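Flu shot and travel vaccine on the same day?
Health & Wellness > Vaccines
18 Jul 2026

Tomás Brennan
I'm flying out of Stilau in nine days and my clinic in Momport can only fit me in once before then. I need a typhoid shot, and I also never got my tetanus booster (I think my last one was back in high school, and I'm 36, so yeah, it's been a while). Can I get both in one visit, or will I feel awful? The front desk told me "it should be fine" and hung up before I could ask anything else. I'd like to hear from people who have done it – and do I need to bring anything?

Bríd Ó Briain
I did those exact two together in June, at the walk-in place in Ditville. One in each arm. My tetanus arm was sore for two days and I went to bed early the first night, but I was back at work the next morning. Ask the pharmacist too, they're usually happy to talk on the phone and they can look up your old shots in the state records. Bring your shot card if you still have one! And tell them about any allergies or medicine you take, even if they forget to ask.

thibodeau_mom
my husband had three at once and he was fine, big baby about it though. drink water and eat something first. typhoid also comes in pills by the way but you have to start those early enough, so call today

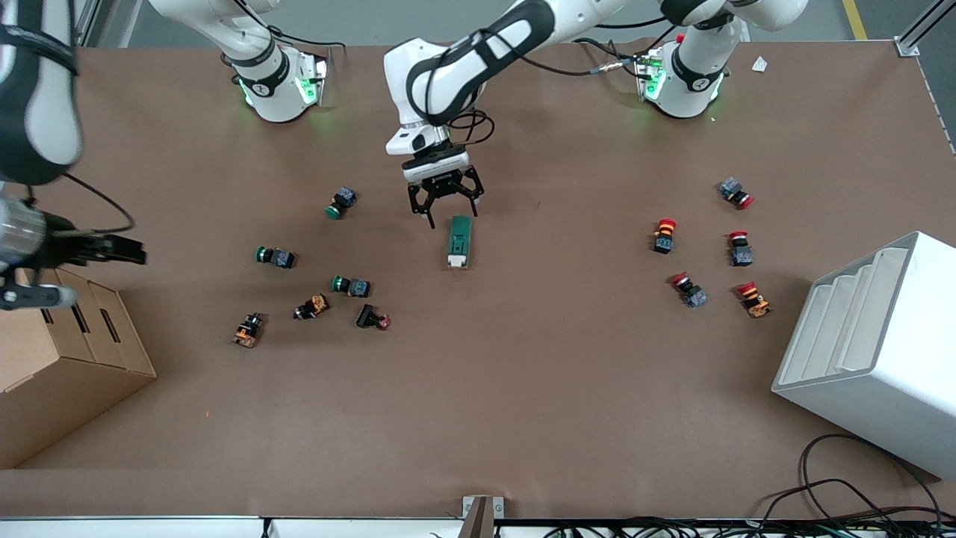 More in Vaccines
Lost my shot card, who do I call?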